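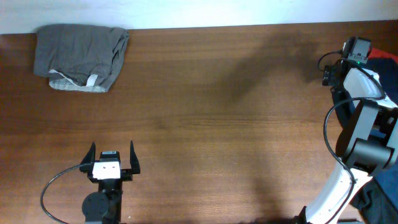

Chapter 5: Where Cloth Comes From

Filed under: Textbooks > Home and Materials

2019-08-27 - by the Pancombe course desk

Look at a label. Any label. Cotton, polyester, wool, a bit of elastane maybe. Most people read the size and the washing marks and stop there. This chapter starts with the other line, the fiber line, and works backward from it.

First, some words. A fiber is a thin hair of material. Twist fibers together and you get yarn. Weave or knit the yarn and you get cloth. Keep these apart in your head - students mix up fiber and yarn all the time, and then the section on strength makes no sense.

Natural fibers come from plants or animals. Cotton is the fluff around a seed. Linen is from the stem of flax, which has to be soaked and beaten before teh fibers come loose. Wool is sheared. Silk is one long thread unwound from a cocoon. All of these except silk are short, and short fibers need twist to hold on to each other. More twist, stronger yarn, up to a point. Past that point it kinks.

Made fibers start as a thick liquid pushed through small holes, a bit like a shower head. Polyester, nylon, rayon. They come out as long as you like, and are often chopped short so they can be spun like cotton.

The case we use in this chapter is the Brestthorpe mill. Small place, on the river. It spun wool first, then cotton, then blends when wool prices dropped. At its largest it had 1,061 workers and 14 carding machines. The mill at Zhuravel bought much of its yarn and knitted it into underwear and work socks. We have order books from both, and will come back to them in section 3. The January orders are the intresting ones. Wool goes up, linen nearly vanishes.

Weaving and knitting next. Woven cloth has two sets of yarns crossing at right angles, so it holds its shape and does not give much. Knitted cloth is loops pulled through loops. It stretches. Pull the hem of a T-shirt, then the cuff of a dress shirt. Feel the difference? That is structure, mostly, and both can be pure cotton.

Blends - why bother? Cotton takes in water and creases. Polyester takes in very little and springs back. Put them together and you get something in the middle that dries faster than cotton and feels less slick than polyester. The Morko blend, covered at the end of the chapter, was an early try at this and pilled badly.

Before you go on: find a seam on something you own and look at the inside edge. Pull one yarn free. Untwist it between your fingers until it comes apart. Keep the pieces, you need them for section 1.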